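4. Where the groceries wait

4.1 The claim about landing spots

Much of the advice on small kitchens rests on one idea, that a household stays tidy if every bag that comes through the door has a fixed place to land. The Iddale guide puts it flatly: hooks for bags, baskets for produce, and the counter will look after itself. We doubt it. The guide gives no account of how people were observed, and its before-and-after pairs seem to have been arranged by the same people who sold the hooks.

Our own setup, which we call the Ambrose corner, follows the guide closely enough to be a fair target. It has a rail with hooks across the back, a white wire-mesh basket on the left wall, a bright green plastic basket at floor level and a curly bronze-colored stand that Soledad Okafor wanted kept in, on the grounds that real homes have ornaments and showrooms have them taken out. Figure 3 gives two views of the corner with a bag of fruit. 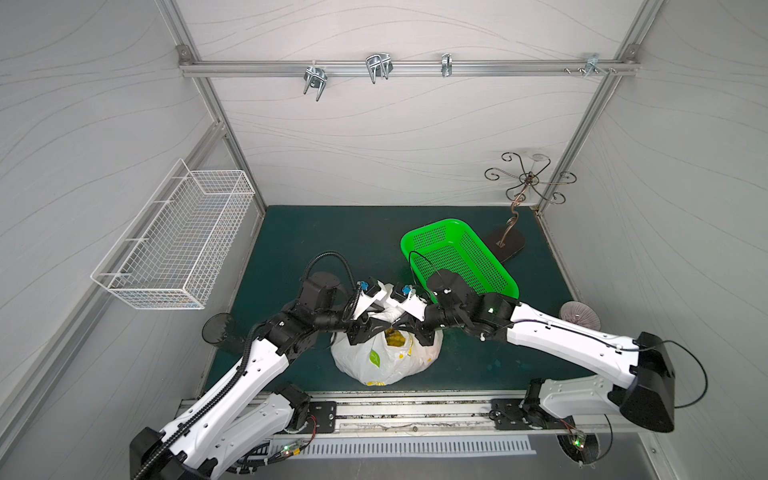
The trouble with the guide is that it treats storage as a matter of supply. Add a hook and a bag will hang from it. But a tied shopping bag has to be opened before anyone can use what is inside, and opening it takes a flat surface and free hands. A hook offers neither. In the 20 households that kept diaries for us in October, people wrote far more about where they emptied a bag than where they hung it, and the usual answer was the nearest clear patch of floor or counter.

Open baskets come out a little better, though we would not go as far as the Nornomora report, which calls them "the natural next step" for fruit. A basket on the wall keeps fruit off the counter. It also has to be reached over whatever is standing below, and several diary keepers stopped bothering once theirs was half full. A low basket is easier to tip fruit into and easier to kick.
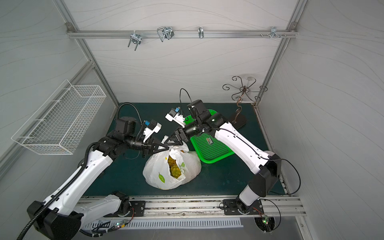 None of this shows that hooks and baskets are useless. It does suggest that the unpacking step, which the guide skips, decides most of what happens later – and that a clear surface may be worth more than another fitting. We cannot say how much more. Diaries are a weak tool for this, people forget to write in them, and our 20 homes were all small apartments in the Jollamitz buildings, which share one kitchen plan. Section 5 takes up the plan itself and asks why it leaves so little counter beside the door.

Figure 3. Two views of the Ambrose corner with a leaf-print shopping bag of fruit, the green basket and the wall basket.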